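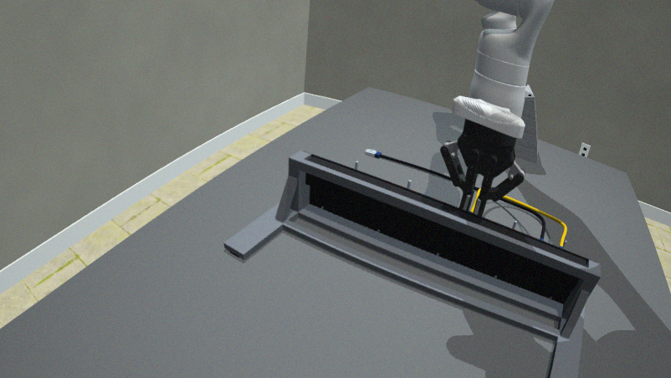 Malside Paper Workshop
Bench notebook, adhesives and repair
Entry of 2018-07-24

Subject: wheat starch paste, cooking and storage; repair of the Plindavov survey sheets.

Purpose of the entry. The workshop has used the same paste recipe for the Plindavov sheets since the first folder came in last November. Repairs made in the winter were satisfactory. Repairs made in the past several weeks have been uneven: some hinges release when the sheet is flexed, and some have drawn the sheet into a slight cockle beside the joint. The purpose of the present work was to decide whether the paste, the repair tissue, or the drying arrangement is at fault, and to fix a procedure that all staff can follow until the end of the contract.

Condition of the sheets. The survey sheets are rag paper of medium weight, lightly sized, with iron gall ink lines and washes of green and pink along the parcel boundaries. The folds are weak throughout. Tears run inward from the fold ends, and on the older sheets there is loss at the center cross where two folds meet. The washes are sensitive to water. The pink moves at once under a damp swab and the green more slowly. The black ink lines did not move in any spot test. Treatment is therefore restricted to local repair from the back, with as little moisture as will do the work.

Materials. Starch: precipitated wheat starch from the opened tub, lid found cracked on inspection. Water: deionized. Tissue: the Gresano light tissue, natural shade, and the Gresano medium tissue for comparison. Blotters: new stock. Polyester web, glass weights, felts as usual.

Paste, batch A. Cooked from the opened tub by the existing recipe, one part starch to five parts water by volume, soaked 20 minutes and then brought up slowly over the double boiler with constant stirring. The paste thickened late and did not become fully translucent. After cooling it was cut into blocks and passed through the horsehair sieve. Texture was grainy under the palette knife even after the second sieving.

Paste, batch B. Same proportions, same pan, starch from the sealed tub. The paste thickened earlier, went glossy, and fell from the spoon in a sheet. It sieved cleanly. Diluted to the thickness of light cream, it brushed out without drag.

The difference between the batches was evident before any test was made. The starch in the opened tub has taken up moisture through the cracked lid, and part of what has been measured as starch is water. It has been discarded. Kuo-hua Chou has asked that starch be measured by weight from now on, and the scale has been moved to the cooking shelf.

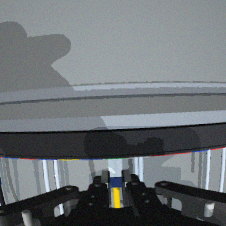 Fig. 1. Shadow across the gray surface, with the curved strip at its lower boundary.

Test strips. Strips were cut from a blank endleaf of similar weight and age to the survey paper, taken from the discard box and not from the collection. Each strip was torn across by hand along a water line, and the tear was bridged on the back with tissue, the long fibers teased out at the edges. There were 19 strips in the set, divided between the two batches and the two tissues, with the odd strip left unrepaired and carried through the humid cabinet as a control for cockle.

Procedure for each strip:
Tissue laid on glass and pasted out from the center.
Excess lifted with a dry blotter for a slow count of three.
Tissue set down with tweezers, web over it, bone folder used through the web only.
Blotter and weight on immediately. First blotter changed after 6 minutes, second after an hour, third left in place overnight.

Results. All strips pasted with batch A and the medium tissue could be peeled from one end with a fingernail. The light tissue with batch A held better but showed white flecks of dry starch at the margins. Batch B held in every case. With the medium tissue, batch B produced a visible ridge and drew the strip toward the repair. With the light tissue it lay flat, and on flexing, the paper bent on either side of the repair without the joint lifting. The control remained flat.

It is noted for the file that the medium tissue was chosen in the winter for the heavier cover sheets, and it was carried over to the survey sheets without any written decision. The entry for that week says only "tissue as before." Staff are asked to name the tissue in every treatment record, including the direction of the grain.

Drying. The overnight stack was too high. The lower repairs dried under far more weight than the upper ones, and the felts at the bottom were still cool and limp to the hand in the morning. Stacks are to be kept to 3 sheets, with a board between each. The old nipping press from the Lobo bindery is not to be used for drying. It is convenient, but the platen is not true and presses harder on the hinge side.

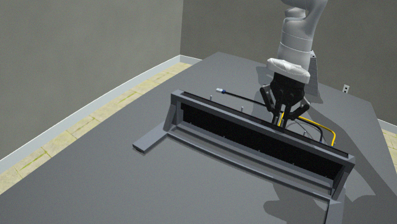

Tharun Rajan

Application to the collection. Following the strip results, one survey sheet was treated in full with batch B and the light tissue. The sheet selected was the western parcel sheet from the second folder, which has a single long tear from the left margin and no wash within a hand's width of it. The tear was aligned dry on the light table. The overlap was found to change direction partway along, the upper edge passing beneath the lower, and this had been missed at intake. It was eased apart with a spatula before any adhesive was brought near.

The repair was set in short overlapping lengths of tissue, each torn to follow the line. A single long strip had been used on the earlier sheets and should be avoided, as it expands when pasted and cannot then be made to lie along a curve. At the margin the tissue was left long, turned over the edge, and trimmed when dry. A narrow piece was added on the front at the margin only, where the reader's thumb will fall. It was toned beforehand with dilute acrylic and is not obtrusive at reading distance.

On removal from under weight, the sheet was flat at the repair. There was no tide line. The green wash nearest the tear was checked against the intake record in raking light and no change was observed. The sheet has been returned to its folder with an interleaf and will be examined again before the next delivery.

Sheets already returned. The question arises whether the sheets repaired with the doubtful paste should be recalled. Kuo-hua Chou takes the view that any joint which releases will do so cleanly, and that the greater risk lies in transporting the folders again in warm weather. I agree as regards the sheets in storage. For the sheets on the reading room list I would prefer a visit, with paste made up here and carried in a cooled jar. A letter to the Plindavov office has been drafted on those terms and is in the correspondence tray for comment.

Storage of paste. Opinions in the workshop have differed on refrigeration. Paste from batch B kept in the cold cabinet became watery at the surface by the second day and had lost some tack. Paste kept under a shallow layer of water in a covered jar on the cool shelf was usable on the same day, though it smelled faintly sour on the morning following and was thrown out. The practice will be to cook small quantities and to discard what remains at the end of the second day, whatever its appearance. No thymol is to be added. The jar is to carry the date of cooking and the initials of the person who cooked it.
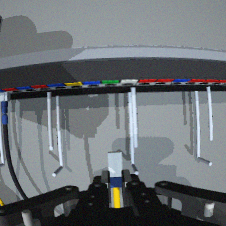 Fig. 2. Curved rack, with blue and red segments along the lower edge of the dark face.

Outstanding matters.

The center losses have not been addressed. Infills will need a paper of closer tone than any of the Gresano stock on hand. Sample sheets have been requested in the warm white and the pale buff. If neither serves, the warm white can be toned with tea-colored acrylic, as was done for the margin piece.

The horsehair sieve has a broken strand near the rim. It is fit for use but should be kept away from the brush jar, where it has been caught twice on the ferrules.

The humid cabinet reading drifts upward when the door is opened often. Its gauge is to be checked against the salt solution before further strips are run.

A question for whoever cooks next: batch B was stirred with the wooden spoon and batch A with the silicone spatula. I do not believe this accounts for the graininess, but the two were not kept the same and the comparison is weaker for it. Please repeat one small cooking with the spatula, using the sealed starch, and enter the result on the facing page.

Remaining strips are in the flat drawer, marked in pencil on the back. Please do not clear them until the sheet from the second folder has been examined again.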